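What we're spending on the desk demo setup this year

Jun 5, 2026

I said in the last post that I would write up the budget once it settled down. It has mostly settled down.

The project is still the same one: small office objects, sorted and put away on a normal table. We call it Plosa, after the folder it started in. Two of us work on it, Pui-shan Lau and me. She does the recording sessions and most of the labeling. I do the arms, the software and the shopping.

The first plan was to buy a second arm right away. I had a quote from Plutico and nearly signed it. Then I went through our notes from the spring and found that the arm was idle on most working days. It was waiting for recordings. A second one would have waited next to it.

So the arm is moved to next year, and the money goes to the recording side. Here is what is on the list now.

Head camera mount, replacement. The old one slips when you look down, and you look down all the time in this work. Lullow sells one with a wider strap for $49. I ordered 2.

Storage. We were deleting raw video to make room, which was a bad habit. I set aside $1,000 for drives and that should last until the winter.

Props. I had this at zero in the first draft, which was silly. It is now $100. Clips, sticky notes, pens and plastic boxes are cheap one at a time, but they get bent or lost, and we want several colors and sizes of each. Clear boxes are worth having even though they are harder for the software, because people own clear boxes.

Table and chairs cost nothing. They came with the room.
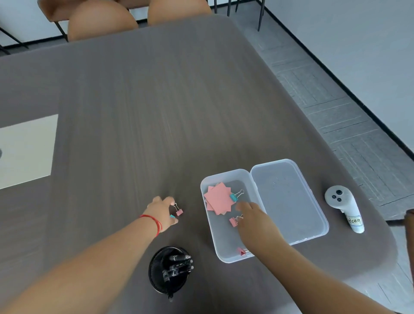 The line I am least sure of is hours. Putting binder clips into a box takes a person no time at all, but setting the table up again for the next take does, and so does checking the files afterward. Pui-shan wants the reset time logged separately from the recording time, and I agree with her. We will start that in June and I'll move money over from storage if the numbers look bad.

The gripper fingers are still open too. Tam makes a softer set that should suit the thin wire handles on the clips better than what we have. I asked for a sample pair before I put a price in the sheet.

If you have used the Tam fingers on anything small and metal, leave a comment. I'd like to know how long the pads last before I order.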